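4월 들어 처음으로 창문을 활짝 열어 놓고 쓰는 일기다. 며칠 밀렸더니 무슨 이야기부터 적어야 할지 모르겠는데, 그래도 제일 먼저 적고 싶은 건 역시 효모 이야기다. 작년 겨울부터 벼르고 벼르던 천연 발효종을 드디어 살려 냈다! 두 번은 곰팡이가 피어서 눈물을 머금고 버렸고, 세 번째 병은 냄새만 시큼하고 도통 올라올 생각을 안 해서 반쯤 포기하고 있었는데, 오늘 아침 여섯 시쯤 부엌에 나가 보니 병뚜껑 바로 밑까지 부풀어서 고무줄 표시를 훌쩍 넘어가 있는 게 아닌가. 잠옷 바람으로 병을 들고 한참을 서 있었다. 아이들 어릴 때 첫걸음 떼는 걸 본 날하고 비교하면 좀 우습겠지만, 그 비슷한 마음이었다.

이번에 달라진 건 밀가루다. Hatem 씨가 알려 준 대로 호밀을 조금 섞었다. Hatem Sqalli 씨는 작년 가을 제빵 모임에서 만난 분인데, 어릴 때 할머니가 빵 반죽을 쟁반에 담아 동네 화덕집에 맡기던 이야기를 얼마나 맛있게 하는지 모른다. 반죽마다 집집이 표시가 있어서 어느 집 빵인지 화덕집 아저씨가 다 알아봤다고 한다. 나도 어릴 때 외할머니 따라 방앗간에 가면 떡쌀 대야가 줄줄이 서 있고, 누구네 것인지 방앗간 아주머니가 다 외우고 있었으니까, 그 이야기를 듣는데 가 본 적도 없는 골목이 눈앞에 그려졌다. 모임 이름인 Berrada도 Hatem 씨가 붙인 것인데, 뜻을 물어보면 늘 웃기만 하고 안 가르쳐 준다. 다음에 만나면 꼭 다시 물어봐야지.

꽃 이야기도 빼먹을 수 없다. 요즘은 어디를 가든 꽃이 먼저 눈에 들어온다. 젊을 때는 장미라고 하면 무조건 빨간색이었는데, 나이가 드니 주황도 노랑도 아닌 그 어중간한 색이 그렇게 좋다. 살구 같기도 하고, 잘 구워진 식빵 옆구리 같기도 하고.
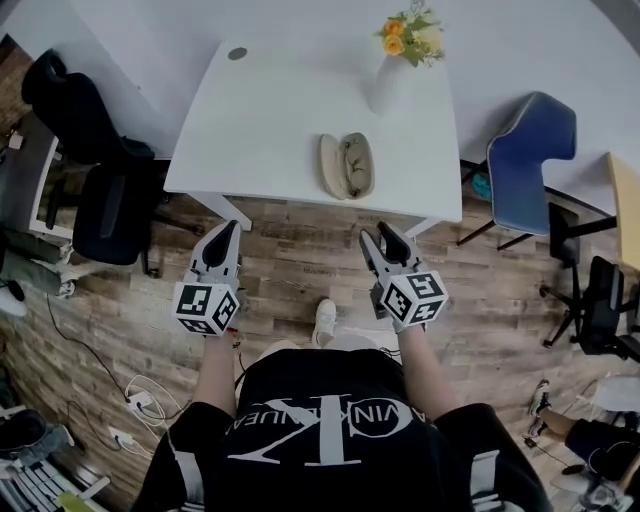 흰 꽃병에 꽂힌 주황빛 노란 장미 두 송이. 그 앞에 뚜껑 열린 안경집.

꽃을 보니 또 어머니 생각이 난다. 어머니는 꽃을 사는 데 돈을 쓰는 분이 아니었다. 먹지도 못하는 것을 왜 사느냐고 하시면서도, 누가 선물로 가져오면 아침마다 물을 갈고 줄기 끝을 비스듬히 잘라 주고, 시든 잎은 손끝으로 하나하나 떼어 내셨다. 그러고는 꼭 "얘는 참 오래도 간다" 하고 흐뭇해하셨지. 나도 어제 화분에 물을 주다가 똑같은 말을 하고 있는 걸 알고 혼자 웃었다. 말투까지 닮아 간다. 큰애가 전화로 엄마 목소리가 갈수록 외할머니 같다고 하던데, 그 말이 싫지 않았다.

다시 빵 이야기로 돌아가서, 발효종이 살아났으니 당연히 그냥 둘 수가 없었다. 아침도 먹는 둥 마는 둥 하고 반죽을 시작했다. 밀가루는 Mokolik에서 산 것을 썼다. 우리 동네에서 버스로 네 정거장 가면 있는 작은 재료 가게인데, 봉지를 들고 오는 게 무거워서 그렇지 가루 상태가 늘 고르고, 주인아주머니가 말린 무화과를 한 줌씩 얹어 주신다. 물은 262그램. 공책에 그렇게 적혀 있어서 그대로 넣었는데, 왜 하필 262인지는 나도 모르겠다. 지난번에 누가 불러 주는 걸 받아 적으면서 뭘 잘못 들었을지도 모르지. 그래도 반죽이 손에 딱 기분 좋게 달라붙었다 떨어졌다 하는 걸 보면 숫자가 아주 틀리지는 않은 모양이다.

반죽을 덮어 두고 기다리는 동안이 나는 제일 좋다. 30대에는 이 기다리는 시간을 못 견뎌서 이스트를 듬뿍 넣고 따뜻한 데 올려놓고, 그것도 답답해서 자꾸 뚜껑을 열어 봤다. 지금은 그 사이에 빨래도 개고, 라디오도 듣고, 멸치 똥도 따고, 이렇게 일기도 쓴다. 15분마다 한 번씩 반죽을 접어 주라고 책에는 쓰여 있는데, 솔직히 오늘은 멸치 다듬다가 한 번 건너뛰었다. 그래도 반죽은 아무 말 없이 잘 부풀어 주었다. 기특한 것.

기다리는 김에 미뤄 두었던 책장 정리도 조금 했다. 남편이 벽에 선반을 하나 더 달자고 겨울 내내 노래를 부르는데, 나는 선반을 달면 그 위에 올려놓을 물건이 또 늘어날 게 뻔해서 대답을 미루는 중이다. 우리 집은 벽이 비어 있을 틈이 없다. 시어머니가 주신 달력, 둘째가 수학여행에서 사 온 탈, 멈춘 지 오래된 시계까지. 시계는 올해 안에는 꼭 고치든지 떼든지 해야 하는데, 이 말을 작년 일기에도 썼던 것 같다. 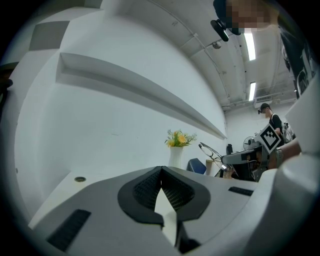

정리를 하다가 옛날 요리 공책이 한 권 나와서 그만 바닥에 주저앉아 버렸다. 신혼 때 쓰던 것인데, 첫 장에 미역국이 적혀 있고 그 밑에 "간장 너무 많이 넣지 말 것!!"이라고 느낌표가 두 개나 찍혀 있다. 어지간히 짰던가 보다. 중간쯤에는 카스텔라가 나오는데, 그때는 오븐이 없어서 전기밥솥으로 구웠다. 밑은 타고 가운데는 꺼졌는데도 남편이 맛있다고 두 조각이나 먹었다. 그 사람이 빈말을 잘 못하는 사람이라 정말 맛있었던 건지, 아니면 그때만 특별히 노력을 했던 건지 저녁에 물어봤더니 기억이 안 난다고 한다. 참 재미없는 대답이다.

공책 맨 뒤에는 Zisico라고 크게 적혀 있고 동그라미까지 쳐져 있었다. 이게 뭔가 한참을 들여다보다가 생각이 났다. 결혼하고 처음 살던 집 골목 끝에 있던 찻집 이름이다. 비 오는 날이면 거기 창가 자리에 앉아서 주인이 구운 생강 과자를 먹었는데, 그 과자 만드는 법을 꼭 배우겠다고 적어 놓고는 이사를 와 버렸다. 아직도 있으려나. 날이 더 풀리면 한번 가 볼까 싶다. 없어졌으면 없어진 대로 골목이나 걷다 오고.

빵은 오후 네 시가 넘어서 구웠다. 오븐을 넉넉히 달궈서 넣고, 창 앞에 쪼그리고 앉아 부풀어 오르는 걸 지켜봤다. 무릎이 아픈데도 그 앞을 못 떠난다. 칼집을 넣은 자리가 천천히 벌어지면서 귀처럼 일어서는데, 남편이 지나가다가 텔레비전보다 재미있느냐고 묻길래 그렇다고 했더니 자기도 옆에 와서 앉았다. 둘이서 대략 10분은 그러고 있었나 보다. 꺼내서 식힘망에 올려놓으니 껍질에서 타닥타닥 소리가 났다. 이 소리를 들으려고 빵을 굽는 사람도 있다더니, 그 마음을 이제 알겠다.

완전히 식을 때까지 기다렸다가 썰어야 하는데 우리 집에서는 한 번도 지켜진 적이 없는 규칙이다. 뜨거운 것을 행주로 붙잡고 끝을 잘라서 버터만 발라 먹었다. 속이 조금 촉촉한가 싶기도 했지만 신맛이 순하고 끝에 구수한 맛이 올라왔다. 90점은 줄 수 있겠다. 모자라는 점수는 아래쪽이 살짝 탄 것 때문인데, 남편은 탄 데가 더 고소하다며 그쪽만 골라 먹었다. 그러고 보면 전기밥솥 카스텔라도 진짜로 맛있게 먹은 것이 맞는지도 모르겠다.

반은 썰어서 냉동실에 넣고, 나머지는 종이에 싸서 윗집에 가져다드렸다. 윗집 할머니가 요즘 이가 안 좋으시다고 해서 껍질이 딱딱할까 걱정했더니 우유에 적셔 먹으면 된다고 하시면서 도리어 쑥을 한 봉지 안겨 주셨다. 어제 Drultby 뒤쪽 언덕에서 직접 뜯으신 거란다. 향이 어찌나 진한지 봉지를 묶어 놓았는데도 지금 부엌에서 쑥 냄새가 난다. 내일은 된장을 풀어서 쑥국을 끓이고, 남으면 데쳐서 반죽에 넣어 볼까 한다. 쑥하고 호밀이 어울릴지는 모르겠지만.

발효종 병에는 밀가루와 물을 새로 넣어 주고 고무줄도 다시 맞춰 두었다. 이름을 붙여 주라고들 하는데 아직 마땅한 게 떠오르지 않는다. 둘째한테 문자로 물어봤더니 '부풀이'라고 답이 왔다. 며칠 불러 보고 정해야겠다. 밤이 되니 바람이 차서 창문은 이제 닫았다. 자기 전에 쑥이나 씻어 놓고 자야지.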